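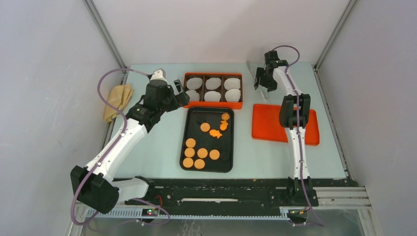 Flalura schrieb:
Bei geteilten Kästen bitte erst messen, dann kaufen. Die Facheinteilung nützt wenig, wenn das längste Teil diagonal liegen muss. Meine Schublade hat 220 mm lichte Tiefe, damit scheiden fast alle Kochlöffel und Schaumkellen von vornherein aus.

Trostine schrieb:
Lichte Tiefe oder Außenmaß des Kastens? Bei meinem gehen pro Seite noch einmal 9 mm für Wandung und Radius verloren. Im Datenblatt steht immer das Außenmaß.

Flalura schrieb:
Lichte Tiefe der Schublade. Der Kasten hat innen 200 mm.

Gu schrieb:
Ich sehe den Sinn der Fächer bei langen Teilen ohnehin nicht. Kurzes in den geteilten Kasten, Langes auf ein flaches Tablett daneben. Auf dem Tablett darf ein Löffel auch schräg liegen, das stört keinen Nachbarn.

Trostine schrieb:
Widerspruch. Auf einem Tablett ohne Teilung rutscht beim Aufziehen alles nach hinten. Das hatte ich zwei Jahre so, mit Antirutschmatte und ohne. Mit Matte wird es besser, gut wird es nicht.

Gu schrieb:
Dann ist die Schublade zu schwergängig oder das Tablett zu groß. Bei mir liegt es auf Maß, Spiel unter 1 mm, Dämpfung nachgestellt. Da rutscht nichts.

Trostine schrieb:
Das Spiel des Tabletts hat mit dem Inhalt nichts zu tun. Der Inhalt rutscht auf dem Tablett.

Grundenden schrieb:
Ihr redet von zwei verschiedenen Fällen. Gu hat vermutlich Silikon und Holz drin, beides bremst. Edelstahl auf glattem Kunststoff läuft bei jedem Ruck. Ich habe quer einen Steg von 14 mm Höhe eingeklebt, seitdem bleiben die Kellen vorn. Doppelseitiges Klebeband hat beim Auswischen nicht gehalten, Montagekleber hält seit Mai.

Flalura schrieb:
Steg quer klingt brauchbar. Liegt der Stiel auf oder dahinter?

Grundenden schrieb:
Der Stiel liegt auf, der Kopf sitzt davor. Der Stiel kommt dadurch etwas hoch und lässt sich besser greifen. Die Höhe vorher mit der Frontblende abgleichen, sonst klemmt es beim Schließen.

Gu schrieb:
Oder man hängt die langen Teile an eine Schiene und spart sich den Kleber.

Trostine schrieb:
Über dem Herd, damit alles einfettet? Nein danke.

Gu schrieb:
Von über dem Herd war keine Rede.

Flalura schrieb:
Schiene geht hier nicht, Fliesen bis oben, Mietwohnung. Ich probiere den Steg und melde die Maße nach.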